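1월, 밤 열 시 반

오늘도 한국어로 쓴다. 틀린 곳이 있어도 고치지 않고 넘어가기로 했는데, 벌써 첫 문장을 두 번 고쳤다.

Varine에 온 후로 제일 많이 읽은 글은 소설도 신문도 아니고 작업 규칙서다. 우리는 그것을 그냥 Pirnier라고 부른다. 26쪽이고, 그중 19쪽이 손으로 잡는 그리퍼를 어떻게 쓰는지에 대한 내용이다. 처음에는 너무 길다고 생각했다. 물건을 잡고 옮기고 놓는 일에 왜 이렇게 많은 말이 필요한가. 그런데 오늘 오전에 Yoo 씨와 같이 4장을 다시 읽으면서 생각이 조금 바뀌었다.

4장은 양손 작업이다. 두 그리퍼가 같은 물건에 닿을 때는 한쪽이 확실하게 잡은 다음에 다른 쪽이 움직여야 한다고 쓰여 있다. 나는 "확실하게"라는 말이 마음에 걸렸다. 누가 판단하는가? 잡은 사람인가, 나중에 기록을 보는 사람인가? Yoo 씨는 잠깐 생각하고 나서 둘 다라고 대답했다. 그래서 우리는 문장을 이렇게 바꾸자고 제안했다. "한쪽 손가락 두 개가 모두 물건에 닿고, 물건이 미끄러지지 않는 것을 본 뒤에 다른 쪽을 움직인다." 길어졌지만 나 같은 외국인도 한 번에 이해할 수 있다. 규칙은 그래야 한다고 생각한다.

오후에는 Brurkico 작업의 기록을 검토했다. 801번에서 오래 멈추었다. 물건을 놓고 나서 손을 너무 빨리 뺐기 때문이다. 물건이 넘어지지는 않았다. 결과만 보면 아무 문제가 없는 기록이다. 하지만 규칙에는 놓은 다음에 잠시 기다리고 똑바로 위로 뺀다고 되어 있다. 나는 그 기록을 통과시키지 않고 "다시"로 표시했다. 그리고 보니까 작업자 이름이 Dirk Vermeulen이었다. 내가 한 것이다. 좀 부끄러웠고, Yoo 씨는 소리 없이 웃었다.

집에 오는 버스에서 계속 그 생각을 했다. 벨기에에서 공장에 다닐 때는 규칙이 거의 다 안전에 대한 것이었다. 노란 선을 넘지 마라, 문이 열려 있으면 버튼을 누르지 마라. 여기 규칙은 조금 다르다. 다칠 일은 별로 없지만, 사람이 대충 한 동작이 기록에 남고 로봇이 그것을 배운다. 급하게 하면 급한 로봇이 된다. 이 말을 한국어로 어떻게 써야 자연스러운지 모르겠다. Yoo 씨에게 물어봐야 한다.

내가 아직 동의하지 않는 규칙도 있다. 6장에는 작업을 시작하기 전에 주변 물건을 정리하라고 쓰여 있는데, 얼마나 정리해야 하는지가 없다. 어떤 사람은 다 치우고, 어떤 사람은 하나도 안 치운다. 나는 집이라는 곳은 원래 물건이 많으니까 작업에 방해가 되는 것만 옮기면 충분하다고 본다. 종이나 천 같은 것은 그대로 두어도 된다. 다음 회의 때 말하려고 공책에 적어 두었다. "방해가 되다"와 "방해하다"의 차이도 같이 적었다.

또 하나는 그릇이다. 그릇처럼 얇고 둥근 것은 한 손가락은 안쪽, 한 손가락은 바깥쪽에 대고 벽을 잡는 방법이 좋다고 되어 있다. 이것은 나도 찬성한다. 다만 기울인 채로 다른 쪽 그리퍼가 바깥을 건드리는 경우에 대해서는 한 줄도 없다. 허용인지 금지인지 정해야 하고, 나는 허용 쪽이다. 잡은 쪽이 주인이고 다른 쪽은 도와주는 손이라고 쓰면 어떨까.

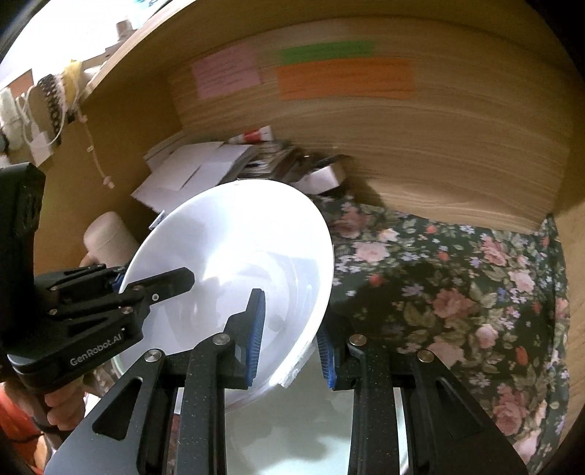 "주인"이라는 단어는 규칙서에 좀 이상할 것 같다. "주된 손"이 맞는지 내일 사전에서 찾아보고, 제안서에 넣어서 점심 전에 보내겠다.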